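House rules for recording with hand-held grippers
Posted 27th June in How-To, Kivside bench notes

I keep getting asked for my checklist, so I finally typed it up. It covers recording sessions where a person works the grippers by hand on a table, with small household stuff that plugs into the wall. The lamp task is my usual starter, so most of what follows is about lamps.

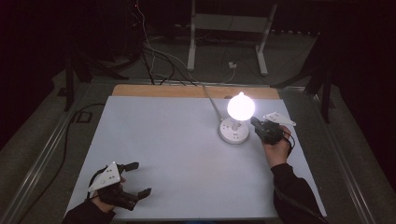
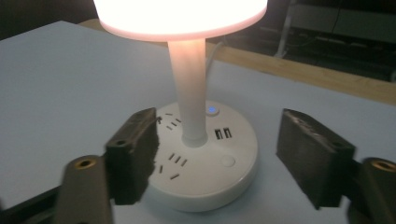 A lamp session: the wide view of the table, then the close view between the jaws.

Rule one, and I'm boring about it: decide where the cord goes before you decide anything else. I like it running off the back edge of the table, away from both hands. If it comes toward you, sooner or later a jaw catches it, the lamp goes over, and you've lost the take and maybe the lamp. (Ask me about January.) Leave some slack too, enough that the lamp can slide across the table without tugging.

Next, anything with outlets or USB ports built into the base. I love these for practice because there's so much going on in a small space! But jaws don't go in or over the slots while the thing has power. Ever. If the task really needs contact near the outlets, unplug at the wall and record it with the lamp off. Write "unpowered" in the log so whoever sorts the takes later doesn't mark them as failed.

Bright lamps mess with your picture. A shade that's switched on can wash out to plain white, and then you can't tell where its edge is. My habit is to shoot one short test take with the lamp on and play it back before doing a full set. If the shade is a white blob, that's fine for a button task, where you're mostly looking at the base. For grasping the shade it's no good, so turn the lamp down if it dims, or bring the room lights up a bit.

Sleeves! Plain, dark, and snug at the wrist. Loose cuffs snag, and shiny fabric throws reflections all over the place. Rings and watches come off.

Start and stop positions matter more than people expect. At Kivside we start with both grippers open and clear of the object, hold still for a slow breath, then move. Same thing at the end. It feels silly for the first few takes and then you stop noticing.

Walk the floor before you start. Anything that crosses your path gets moved or taped down, stand legs included -- I've kicked more stands than I want to admit. Then check the cables on the grippers themselves by reaching to every corner of the table. If one pulls tight, fix it now.

For the log, number every take, including the bad ones. We don't reuse numbers. Take 1464 was a dropped gripper and it's still in there with a note next to it. I cap a set at 100 takes and then swap hands, objects or people, and if your arms are tired at 60, stop at 60.

Last thing before you pack up: lamp off, unplug at the wall, let the bulb cool, wipe the jaw tips, copy the files. Then go eat something.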